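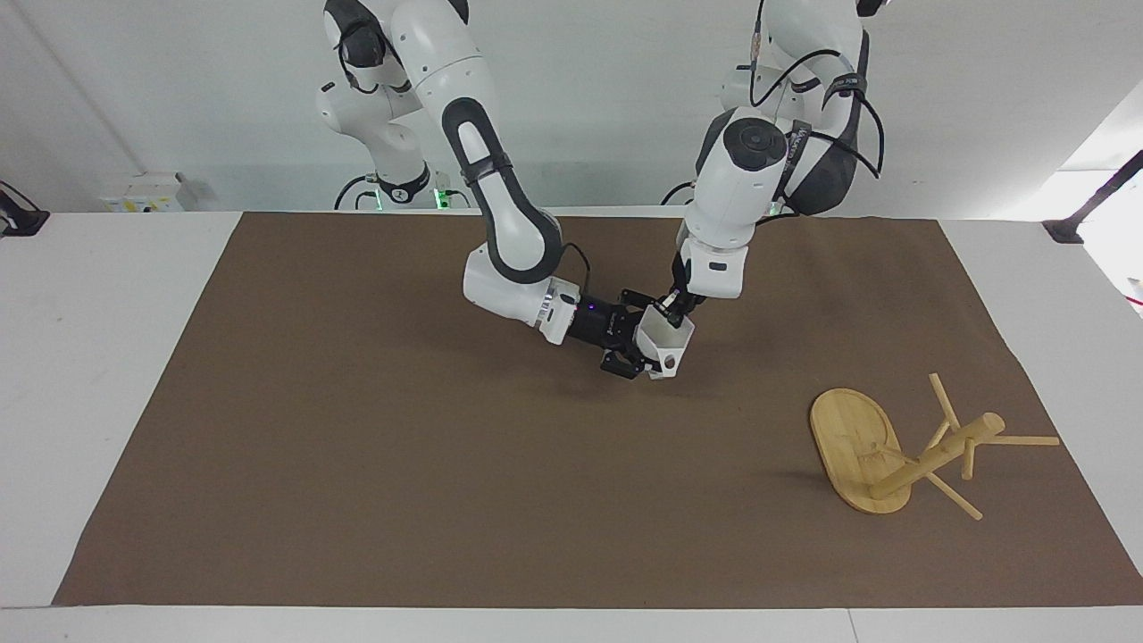 Notebook 2, p. 1,521

April, bench notes, morning

Brown mat is back down on the white table. It runs close to the sides, with a narrow white strip left along the front and more than that at the left and right. Lorraine wanted it shifted toward the wall. I left it alone for today, will ask Urszula before moving anything.

Small white cup held just above the mat, the bamboo stool down on it. Stool is lying over on the right side. For the stool, Selorm has asked for a note of the leg joints before we order more from Agbenyega. Still to do:

leg ends – check for splits
underside of seat – look for old glue
weigh it (kitchen scale is no good, use the one in Aba's room)

The cup goes with the Flondby set. Nii has the rest of them in the tall cupboard, second shelf, behind the Zundex boxes. He says the new ones have a slightly thicker rim. I can't tell by hand, need the calipers back from Aba.

Price list from Arnetti came in. Minimum order is 1,000 cups, far more than we have shelf room for. Asked Nii to find out if they will split it with the spring order.

Mat: left front corner used to curl. Flat iron through a towel worked last time – try that again before buying another.

Calipers promised for after lunch. Rim figures go on the next page.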